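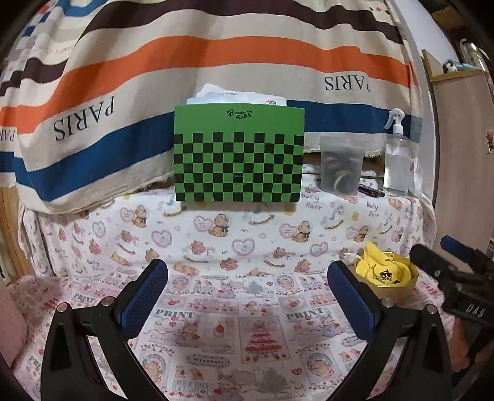 The hand-held grippers with blue finger pads, at work over the practice cloth. Photo: Rokley Robotics Club

PRESS RELEASE

Sunday, November 25, 2018

Rokley students bring home gripping to the Allbridge Open Day

The Rokley Robotics Club will show its student project "Tidy Hands" to the public at the Allbridge Open Day. The project is made by students between 14 and 18 years old, and it studies how a simple two-finger gripper can pick up the things that people have in their homes.

The students work with grippers which are held in the hand. One student guides the gripper to the object, closes the fingers and puts the object in another place. Each try is recorded, and the recordings are later used to teach a small robot arm the same movement. Up to now the club has collected 1481 recordings, and 300 of them were made by students who joined only this school year.

"In the beginning we practised with wooden blocks on a clean white table, and we were very proud of our results," says Milan Verbeke, who leads the club. "Then one of the students asked what happens at her grandmother's house, where there is a cloth with flowers on every table. We tried it the next week and the results were much worse. From that moment we changed the whole plan."

Today the practice places are covered with printed fabrics, with rabbits, bears, hearts and letters. Between them stand ordinary things such as a spray bottle, a plastic container and boxes of different sizes. The students bring many of the objects from home, and the club keeps a list with 131 of them. Soft things in open boxes are among the most difficult, and also clear plastic gives trouble to the software.

Pavithra Namboodiri, 16, is responsible for the recordings. "You must move slowly, and you must not change your mind in the middle," she explains. "If I go to the left and then to the right, the robot will learn that also. My first recordings we had to delete."

The blue finger pads were the subject of a long discussion in the club. The older members wanted a harder pad, which lasts longer, but after a comparison of 68 tries the softer one was chosen.

At the Open Day, visitors can take a gripper in their own hand and try to move an object without dropping it. Short explanations will be given by Pavithra Devadiga and other members of the club. Children are welcome together with an adult. The entrance is free of charge.

The project is supported by the firm Poojary, which has given tools and materials to the club for the second year. New members can join in January, and no experience with programming is asked.

Contact for the press:
Brittany Hiebert, Rokley Robotics Club
Interviews with the students are possible after school hours, on request.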